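4.2 Working in a furnished room

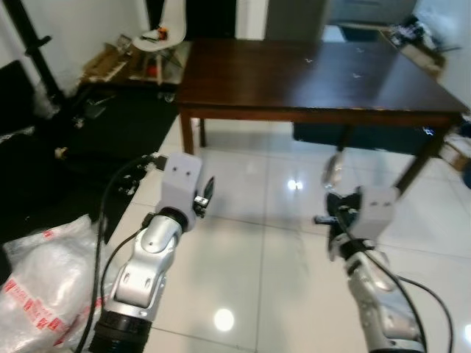

Student Robotics Project, Dollard Building, Stovuvberg

Figure 3. Head view of both arms at the wooden table, with the glossy tiled floor below.

One of the real pleasures of this project was moving out of the bare test bay and into a room with proper furniture in it. Our class had trained the first controller, Wesby, on plain backgrounds, and we were keen to see how it would cope with chair legs, shelves and everyday clutter (Figure 3). We recorded 3,527 short runs between them, all driven by students, and kept 99 back for testing.

The floor gave us the most to think about! White tiles throw the ceiling lights straight back at the camera, and a bright patch low in the view can look a lot like a pale object to a small network. The table top is shiny too, though less of a worry. Jocelyn Dalisay suggested changing the brightness of each training picture at random, and this one small step cut the false grasps in the test set from 39 to 2 - a result that had the whole group cheering in the corridor.

Cables were our other favourite problem. They loop over both arms and move whenever the wrists turn, so the Desmet filter (Section 3.1) has to learn that a black curve near the gripper belongs to the robot. We tried masking them by hand in February and gave up after one long afternoon. Letting the filter learn them from the joint angles worked far better, and we would love to see other student teams try it on their own arms.

Contact: Student Robotics Project, Stovuvberg | Copyright the authors | Back to top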